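**Room diary, residence annex. Entry for November, begun at 8 in the morning.**

The annex was opened at the usual hour and the heating set to its daytime level. Bernd Eichhorn had left the keys in the correct tray, together with a note stating that the corridor light had been repaired. The note has been placed in the folder.

The principal business of the day was the small bedroom at the end of the corridor, Room 13, which is to receive its first resident of the winter term. The floor was swept before breakfast and again afterward, the second time with the soft broom, as the stiff one leaves bristles along the baseboard. Perrine Poulain had asked that the nightstand be kept against the wall and that the white table remain beside it. Both requests have been respected.

There was some discussion as to whether the drawer of the nightstand should be lined. Rafferty Haverford was in favor, and had brought a roll of plain paper from the Plorness cupboard for the purpose. Yuzuki Fukuda was opposed, on the grounds that liners curl at the corners and that residents put things underneath them and forget them at the end of term. I recorded both views and decided against the liner. The roll has gone back to the cupboard.

We then took up the matter of fruit. It has been the custom of this house to leave an apple for each new arrival, and the custom has never been written down, with the result that it is done differently by everyone. Last winter one was found on a windowsill well into the spring. The question before us was the table or the drawer.

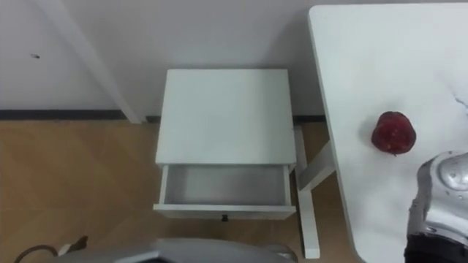
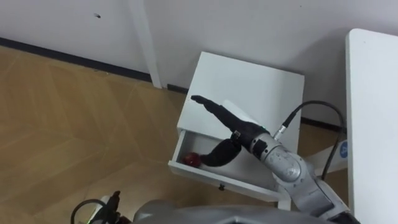
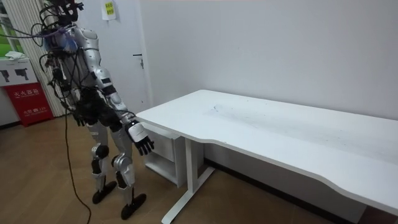 *Should fruit be kept in the nightstand drawer once the resident has moved in?*

It may be kept there for the first night only, after which it belongs in the bowl in the shared kitchen.

The above will be entered in the house rules under "Bedrooms," after the paragraph on lamps. Ms. Fukuda has asked that the word "fruit" be changed to "fresh fruit," so that dried fruit in a closed packet is left out of it. I see no objection — the change will be made when the page is next typed.

The tabletop requires attention. There are gray marks on the white surface which do not belong on a desk offered to a new resident, and I have asked for it to be gone over with a damp cloth and a little mild soap. The scouring powder is not to be used on any white furniture in this building. This was stated last year and is stated again now. Should the marks remain, they are to be noted on the arrival sheet so that the resident is not charged for them in the spring.

A word on the furniture in general. The nightstand has a single drawer and a small dark knob, and I consider it sufficient for the room. Mr. Haverford proposed replacing it with one of the taller Bredus units from storage. The taller unit would hold more, but it would also stand higher than the bed and would have to be carried down 35 stairs. The proposal was withdrawn before lunch.

In the afternoon Boonmee Khunthong delivered the bedding from Tandarano. The order was short by 3 pillowcases. The delivery slip had been signed before the count was made, and I have reminded all concerned that the count comes first. The missing items have been requested by telephone and are promised with the next delivery. In the meantime Room 13 has been given a full set, and the shortage has been carried over to the spare room, where it will inconvenience no one.

The curtains were rehung. One hook is bent and has been turned to the wall side. The Higuchi lamp was tested and works on both settings, although its cord is too short to reach the socket when the lamp stands at the far end of the table. It will therefore stand at the near end. An extension cord was suggested and refused, as cords across the floor are not permitted in bedrooms.

Still outstanding at the close of the day:

- second cleaning of the white tabletop
- pillowcases, as noted
- name card for the door, spelling to be confirmed with the office
- one hook for the curtain rail

Ms. Poulain will look in tomorrow morning before the office opens and will sign the arrival sheet if she is satisfied. I have left it on the hall shelf with a pen. The windows were closed at dusk, the heating was lowered, and the keys were returned to the tray.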